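How do you keep a prayer rule when you keep falling asleep?
Posted in Daily Prayer and Fasting
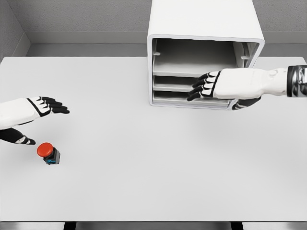
Nattawut Nakpan
Joined in October

Okay, so I was received into the church last spring and my priest gave me a short evening rule. Six prayers, a psalm, done. I read it off the page standing in front of my icons and by the fourth prayer I'm swaying. Twice now I've woken up on the rug with the book under my face! I work early shifts at Prorano and I'm up at 4:30, so by nine at night there isn't much left of me. Do I skip it when I'm that tired? Cut it down? I feel awful either way, and I don't want to go back to Father with "I couldn't manage ten minutes."

Duangjai Sitthichai
2,802 posts

Oh, I've been there (two babies, no sleep, a very grumpy attitude toward Psalm 50). Please do go back to him. A rule is meant to be adjusted, and your priest can't adjust it if he thinks everything is fine. Mine had me move the whole thing to right after supper, before I sat down anywhere, and that one change did more for me than all my gritted teeth. If you miss it, say the Lord's Prayer in bed and start again the next day. Don't try to make up the missed ones, I did that one Lent and ended up owing myself something like a week of evenings, and I just quit for a month.

Also, read out loud! Even a whisper. I drift off much faster when I read silently.

etunmont_reader
555 posts

Agree with the above about supper. I used to visit a small monastery near Riihimäki and one of the older monks told me he'd nodded off at vigil for most of his life and still went every time. Walk while you say the prayers if you have a hallway.

Sistia
6 posts

Just get up earlier and do it in the morning. People have managed this for 2,000 years.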